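March 2018 — refurb bench, desktops and notebooks

Finally got through the whole Novberg lot! All 114 machines are logged, and the spreadsheet matches the pallet sheet on the first try, which has never happened to me before.

Quick recap for Magdy, who missed the start: these are the small office desktops plus a stack of the thin notebooks, all off lease. Stilthorpe wants them back with fresh drives and a clean battery report, and they'd like the same numbers we gave them in January so they can compare the two batches.

## Drives

The Seno SSDs are a joy. Clone time is down so far that I'm now waiting on my own label printer. I tried three write passes on one drive to see if the speed would sag once the cache filled, and it did dip, but it came back after a short rest. Good enough for office work and then some.

One thing to watch — the notebook drive screws are shorter than the desktop ones. I mixed them up once and the bottom cover wouldn't sit flat. Separate trays from now on.

## Batteries

Hacer's script pulls cycle count and full-charge capacity straight into the sheet, and I love it. The best pack in the batch still reads 3,297 mAh, on a notebook with scuffed corners and a shiny space bar. I've set the cutoff at 3,000 mAh. Anything under that gets a new pack.

Still open: do we trust the reading before a full charge cycle? Hacer says no. I ran the same notebook before and after and the figure moved enough that I'm coming around to her side.

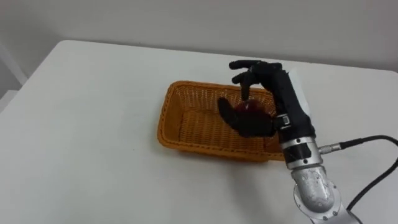 ## Firmware

- Desktops: update from the USB stick, then load defaults, then set boot order. Doing it the other way wipes the boot order.
- Notebooks: need the charger plugged in or the updater quits without a message.
- The Soylu docks have their own updater. Run it last, with one monitor attached.

The dock update fixed the flicker on the second display! I'd been blaming the cable for ages and had even ordered new ones. Magdy, please cancel those if they haven't shipped.

## Next

Burn-in overnight on the first shelf, fans on auto. Ask Stilthorpe whether they want the old asset tags left on. Find the other torx driver.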